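Can a Robot Fold the Laundry Yet?

January
By the Drindover science desk

A robot can weld a car door all day because the door never changes shape. Cloth is harder.

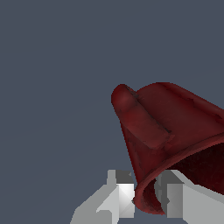 A shirt has no fixed shape. Lift one corner and the rest sags, twists or folds over itself. The robot has to work out where the edges went before it can do anything else.

Much of the practice takes place inside a computer. A program called Dremero lets a gripper with 2 fingers try the same grab 4,000 times on computer-made cloth. Real cloth comes later, and it slips and stretches in ways the program gets wrong.

At the Brirnwood test laundry, one machine needs 5 minutes to fold a towel. It cannot turn a sock the right way out. So the answer for now is: a few chores, slowly.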